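The Drawer

Every apartment I have lived in has had the drawer. You know the one. It sits under the good drawer, the one with the forks, and it sticks a little, and you have to reach in flat-handed and push something down before it will open all the way. In my current kitchen the something is a whisk I have never used.

My aunt Rosemarie Tiedemann does not have the drawer. I want to be fair to her and say she is a warm and generous woman in most respects. But she visited for a weekend in spring, went looking for a teaspoon, opened the wrong one, and stood there for a while with her hand on the knob. Then she closed it very gently, as you would close the door on somebody getting dressed. She has brought it up on the phone four times.

So on Sunday I emptied it. All of it, onto the counter.

I had expected trash. What I got was more like a history of every decision I had ever put off. There were the keys, for one thing. I own a bike, a mailbox and a front door, and I had enough keys in there to run a small hotel. One had a tag on it that said Pirkarby in my own handwriting, and I have no idea whether Pirkarby is a person, a street or that bookcase I gave up on. I kept the key. Obviously I kept the key. The day I throw it out is the day Pirkarby turns up locked.

Then the manuals. I had the manual for a Fendix hand mixer that died two moves ago – in Spanish only, though I remember the mixer as having been bilingual. I had a warranty card for an Avance desk fan, never mailed in, offering me 32 months of coverage I did not take. The fan still works, so I suppose I won that one.

There was a coat check ticket, number 942. This bothered me more than anything else. Somewhere there may be a coat. I went through my coats, and I have all the ones I remember having, but I would say that, wouldn't I? I can't miss a coat I've forgotten. I put the ticket on the fridge under a magnet, where it can worry me at breakfast.

And a loyalty card from Durán, the sandwich place by my old job, with nine stamps out of ten. Durán closed. I had been one sandwich away. I think about the lunches I brought from home that last month, feeling thrifty.

The small stuff was the worst of it. Rubber bands that had gone brittle and snapped when I looked at them. Allen wrenches, all the same size. Little packets of one thing and another, which I am apparently unable to refuse, and which breed. 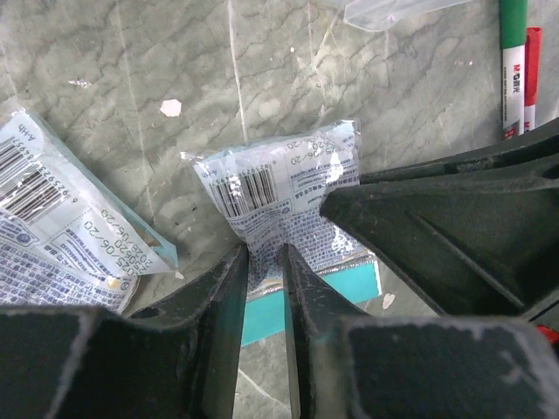
My kitchen, November

By evening I had three piles, and I was very pleased with the piles. Keep, toss, and a middle pile I called "decide," which I should have recognized for what it was, having just met its older brother. The toss pile came to one grocery bag. I carried it down to the bins with some ceremony. I passed my neighbor on the stairs and told her I'd been clearing out, in the voice of a man who has recently bought a label maker.

I had recently bought a label maker. It cost 40 dollars and it prints very nicely. I made a label that said BATTERIES and a label that said STRING, and then I went to put them on something and saw that I owned no boxes. The labels are in the drawer.

So is "decide," as of Monday. It went back in much more neatly than it came out, and the drawer now opens with only a light push on the whisk. I called Rosemarie to report progress. She asked what was in it now, and I read her the list, and she let me get as far as the key.

"Pirkarby," she said. "Isn't that where you left the coat?"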